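Kitby phantom grasp fault

The Kitby phantom grasp fault was a recurring failure in the pick-and-place software sold under the name Kitby, in which the system reported a firm hold on an object that did not exist. It was first logged at the Loller test site in December, when an arm running Kitby 2 spent 77 consecutive cycles lifting nothing, carrying it across the bench and setting it down with great care. The cycle report recorded a success rate of 100 per cent.

Background

Kitby was developed by Usano from demonstrations recorded with a hand-held gripper, the operator closing its two fingers on small parts laid out on a table. Urquijo supplied the benches, whose pale, strongly figured wood was chosen by someone in purchasing and admired by everyone until the fault was traced to it.

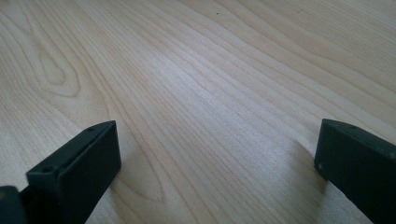

Hand-held gripper over bare wood grain, fingers open.

Cause

The vision model had learned to treat closed, curved outlines as the edges of parts. Oval figures in the grain met that standard nicely, particularly where glare off the finish washed out the surrounding lines. The arm would descend on a likely whorl, close its fingers on air and consult its grip sensor, which had been configured to read any completed closure as a hold. A width check would have caught the error. One had been written, then switched off during a demonstration because it kept raising alarms.

Safety consequences

Most phantom grasps were harmless. On one occasion, however, the arm pressed down on a knot for 30 seconds, trying to get underneath it, and cracked a fingertip. A fragment landed outside the guarded area. No injuries were reported, although the bench was written off.

Correction

Usano restored the width check and limited downward force to 21 newtons. Loller, taking its own precautions, covered the remaining benches with grey rubber matting. The original incident report classed the fault as "operator expectation", a category that has since been removed from the form.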